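Narkwood Forum > Home and Storage > Sorting a drawer of small parts

sadao_f
2022-02-14
Hello all. I am Sadao Furukawa, I repair old clocks as a hobby. My screws and pins live in 20 little tins and I lose much time opening the wrong one. I think to move everything into divided trays, sorted by thread size.

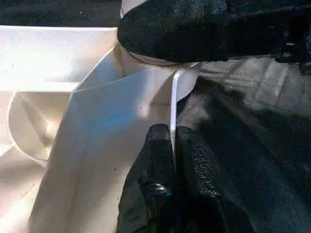 My worry is the very small pins. In a shallow tray they jump to the neighbor compartment when I close the drawer too fast. Does a liner help?

pell_mell
Keep the tins and label the lids. Trays are for people who never bump a table.

Skyrme_Jo
I disagree with pell_mell. With tins you see one size at a time. I changed to trays last March and would not go back.

sadao_f
Thank you both. I did try labels, but the ink rubs off from oily fingers - maybe I bought the wrong pen.
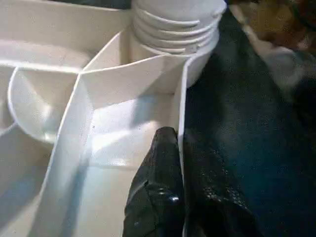
Should I sort by size or by the clock they came from?
By size for the common screws, and by clock for anything you could not replace. I kept parts from a Vevard mantel clock together for 13 years and was glad of it.

pell_mell
By clock, always. Mixed screws are how you strip a plate.

sadao_f
Then I will keep the tins for open repairs only. Felt or paper for the liner?

Skyrme_Jo
Paper. Felt holds the pins.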